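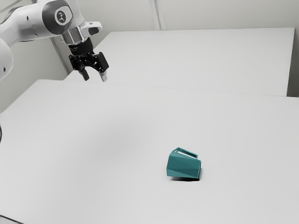

Mug on its side in the simulator, gripper open above the table.

6/30/23

Most of this week went on the grasp planner in Jerby, and in particular on mugs that are lying down. Upright mugs have been fine since April. The sampler picks an approach along the table normal, closes across the rim and lifts. With the mug on its side the same code still proposes a rim grasp, because the rim frame is fixed to the mesh and takes no notice of which way up the object is.

The fix has two parts. Candidates are now scored in the world frame, and anything whose approach direction points up through the table is dropped before the collision check. That alone cut the planning time, as the collision check was doing most of the work on poses that could never be reached. I run 200 candidates per object and keep the best 12.

The handle is harder. The convex hull fills in the gap between handle and body, so the planner treats it as solid and refuses to put a finger through. Gönül Baysal suggested splitting the mesh into convex parts first. I tried it with Karnier on the faceted mug and it works, although the cache has to be cleared by hand each time - issue 502, still open.

Next job is the pregrasp offset. It is hard-coded in the Larkach config in two places, and the two values disagree.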